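# Section 4: Washing and Drying Heavy Items

*Kasuvach compact washer, household guide, revised 3/4/25*

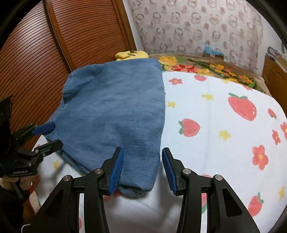 *Fig. 4. Large blue fabric on a printed sheet.*

Welcome back! If you have worked through Section 3, your machine is level, the hoses are snug, and you have run the empty rinse we asked for (please do go back and run it if you skipped ahead, as many of us do). Now we can get to the heavy things: work pants, jackets, bedspreads, and the thick cotton sheets that seem to soak up half the tub.

## 4.1 Before you load

1. Empty every pocket, including the little one inside the big one. Coins can slip past the drum seal and will rattle around in there until somebody takes the front panel off.
2. Close zippers and hooks, and turn dark items inside out.
3. Keep new dark blues away from pale bedding for the first few washes. Dye can travel a surprisingly long way in warm water.
4. Fill the drum loosely, to the raised line and no higher. You should be able to slide your whole hand in over the top of the load.

**Note:** One heavy bedspread counts as a full load, even if there seems to be plenty of room left for a few socks.

## 4.2 Choosing a cycle

1. Turn the dial to HEAVY and wait for the green light.
2. Add 2 level scoops of powder to the left-hand drawer. If your water is soft, as it is in most of Bustham, one scoop will do nicely.
3. Press START. The cycle takes about 60 minutes, and you are welcome to go and have your lunch.

**Caution:** Do not open the door while the drum is turning. Wait for the click, then count slowly to five.

## 4.3 If the machine walks or thumps

A heavy load likes to gather on one side, and then the whole cabinet begins to shuffle across the floor. Press PAUSE, wait for the click, and spread the load out by hand. If the display shows code 13, the machine has already tried to balance itself and given up, so take one item out and press START again. Quang Khổng at our Ostatmont service desk hears about code 13 more than any other, and he is always glad to talk you through it.

## 4.4 Drying

1. Shake each piece hard, twice if your arms allow.
2. Smooth seams and hems flat with your palm while the fabric is still damp.
3. Hang pants by the cuffs and sheets by the long edge.
4. Leave thick waistbands an extra few hours before folding. They often feel dry well before they are.

**Caution:** Never drape wet fabric over the top of the machine. The vents are there, and they need air.

For delicate items and wool, please turn to Section 5.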